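4. Whole-body control and the task executive

4.1 Where the software sits

We come now to the part of the system that took up most of our evenings, and we hope the reader will forgive us if we go into it at some length. The hardware was described in Section 3 and was, for our purposes, a given. What we had to write was everything between the camera drivers and the joint commands: a perception module that finds the fixtures and the tool, a planner that decides where the feet and the hand should go, a whole-body controller that tries to make this happen without the robot leaning on anything it should not, and an executive that keeps the other three on speaking terms. The whole stack goes by the name Brernow in our repository, and we shall use that name here when we mean all four parts together.

Small bathrooms are an interesting test for such a stack. In our earlier kitchen work (the Flalham trials) the robot could nearly always take a step back when a plan went wrong, and a good many of our recovery behaviours quietly relied on that. Between a vanity and a toilet there is very little floor to step back onto. The useful motions are low ones, with the trunk pitched forward and the knees bent, and these are just the postures in which a humanoid has the least room to correct itself. We found this a great help in the end, as it brought to the surface a number of lazy assumptions that we had been carrying along for years.

4.2 The controller

The controller solves one quadratic programme per cycle over joint accelerations and contact forces. Its tasks are kept in two levels. At the upper level we place the things that must hold: both feet stay put, the contact forces stay inside their friction cones, the centre of mass stays above the support area with a margin, and no joint is asked for more than it can give. At the lower level, and weighted against one another, are the hand pose, the gaze direction, the trunk posture and a mild pull towards a comfortable knee angle.

Readers who know this kind of controller will notice that the gaze task is unusual in having a weight of its own. We had at first let the head follow the trunk, with the neck making up whatever was left over. In a deep bend this was no good at all. The trunk would pitch a little further to help the hand along, the head would go with it, the tool would slip out of view, and the perception module would fall back on its last estimate at the very moment when a fresh one was most wanted. Giving the gaze a separate task, tied to a point a little ahead of the gripper along the line of the handle, cured most of this. It costs something in hand accuracy, and we return to that cost in Section 5.

The margin on the centre of mass deserves a word too. In the first version it was a fixed distance, chosen by trying values until the robot looked steady. Toàn Nông, who wrote most of the controller, was never happy with it and replaced it with a margin that grows as the trunk pitches forward and shrinks again as the knees bend. The form is a plain linear one in the two angles. We tried a fancier version fitted to logged data and saw no gain that would justify carrying it about.

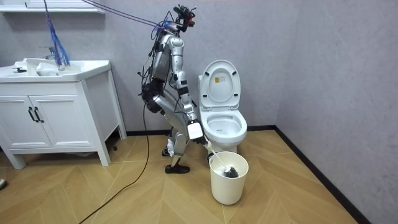
Figure 4. The humanoid bent forward at the hips between vanity and toilet, with the brush handle held in the gripper and the brush head in the bucket.

Contact with the tool is handled in a deliberately simple way. Once the gripper has closed on the handle, the planner treats brush and hand as one rigid body, and the geometry of the brush is added to the collision model. This is of course not quite true, as a handle held near its end can turn a little between the fingers when the bristles meet something. We spent a good part of March on an estimator for that turning, using the gripper's finger position and the arm's joint torques, and it did work on the bench. In the full task its corrections were smaller than the error in the visual pose of the toilet, so we switched it off and left the code in place for anyone who would like to take it further.

4.3 Perception of tool and fixtures

Most bathroom fixtures are pale, smooth and shiny, and depth cameras do not care for any of those qualities. Our depth images of the bowl had holes in them wherever the glaze caught the light, and the holes moved as the head moved. A surface model built from such data wobbles in a way that no amount of filtering will wholly put right.

We therefore fit fixtures from outlines. A segmentation network marks the pixels that belong to each class, and a small set of parametric shapes is then adjusted until their outlines agree with the masks. The toilet is described by its pedestal position, its heading, the height of the rim and the angle of the lid; the bucket by the circle of its rim and its height; the brush by a straight line and a blob at one end. The segmentation network was trained on 3847 labelled images, a good share of them taken from low and steep viewpoints, as these are what the head sees during a bend and are thin on the ground in public collections.

The lid angle turned out to matter more than we had planned for. With the lid down there is no task to be done, and the executive should say so and stop. With the lid up, the planner needs to know how far the tank and lid reach forward, so that the head does not drift into them while it follows the brush. We keep the lid as a separate thin box in the collision model, padded rather generously on its front side.

Grasping the handle is the step at which perception errors hurt most. The brush leans against the rim of its bucket at whatever angle it was left in, and a handle seen nearly end-on gives a very poor estimate of its own direction. When the fitted line is shorter in the image than a set threshold, the executive asks for a second look from a different head position before it lets the hand go down. This second look takes a few seconds and is a little tiresome to watch, but grasp attempts made without it were so much poorer that we no longer offer the option of leaving it out.

4.4 Planning the approach

The planner, Raridov, works backwards. It takes the wanted pose of the hand at the handle, asks which trunk and knee angles could bring the hand there, and from these works out where the two feet would have to stand. Only then does it look for steps that lead from the present stance to the wanted one. Going the other way about, choosing a stance first and hoping that the arm would reach, had served us well enough in open rooms. In the bathroom it produced any number of tidy footstep plans that finished with the hand a few centimetres short.

For each hand pose the planner draws 183 candidate stances from a table worked out beforehand, throws away those in which a foot would meet the base of a cabinet or the toilet pedestal, and ranks the rest by a score made up of balance margin, distance to joint limits and the predicted visibility of the tool. Visibility is computed by projecting the line of the brush into the head camera and checking how much of it the robot's own arm would cover. We were surprised by how often this last term decided the matter. Stances that look entirely natural to a person will quite often put the forearm squarely between the camera and the gripper.

Cables are not part of the planner's collision model. The simplest thing we could do for them was to limit the total turn of the pelvis over a run, counting from the starting heading, and to make the planner unwind when the limit is near. It is a blunt rule and it now and then forces a longer path than is strictly needed. A proper treatment would model the hanging parts as chains, and we should be very glad to see somebody do it.

4.5 The executive

The executive, Tamayo, is a behaviour tree with a fair amount of book-keeping attached. Each leaf states what it believes before it starts and what it expects to believe when it is done, and these beliefs are checked against perception at both ends. The leaf for lifting the brush out of the bucket, for instance, starts from the belief that the fingers are closed on the handle and that the brush head lies inside the circle of the bucket rim, and it ends with the belief that the head of the brush is above the rim by a set clearance.

Writing these beliefs down was dull work and we put it off for longer than we should have. Once they were there, though, the logs became a pleasure to read. In place of a torque spike and a guess we had a line that said which belief had failed, how old the estimate behind it was, and which camera image it came from. Of all the tooling we built, this is the piece we would urge other groups to copy first, and it needs nothing special in the way of hardware.

When a belief fails, the tree may try the leaf again up to 2 times, after which it brings the trunk upright by a stored path and hands over to the operator. We experimented with more attempts. They seldom helped, as an error that survives a second try usually comes from a wrong fixture pose, and pushing the brush about in the meantime only makes the next estimate worse.

The upright path is checked continuously. While the robot is bent, a background process asks at every planning cycle whether the trunk could be raised from the present posture without collision, and if the answer is no for more than 95 milliseconds the executive slows the hand and asks the planner for a small change of posture. In the kitchen we had never needed such a check. Under a raised lid, or beside the edge of a vanity, there are postures that can be entered easily by one route and left only by the same route in reverse, and the hand may by then have moved the brush into the way.

One weakness remains that we should own up to before turning to the trials. The beliefs are checked one at a time, and the tree has no notion that several of them might rest on the same bad estimate. If the pedestal has been fitted a little too far to the left, then the bowl, the rim and the lid are all wrong together, and each check agrees happily with the next. We have begun to record, for every belief, the set of fits it depends on, and the next version of the executive will refit all of them from a new viewpoint when any one is in doubt.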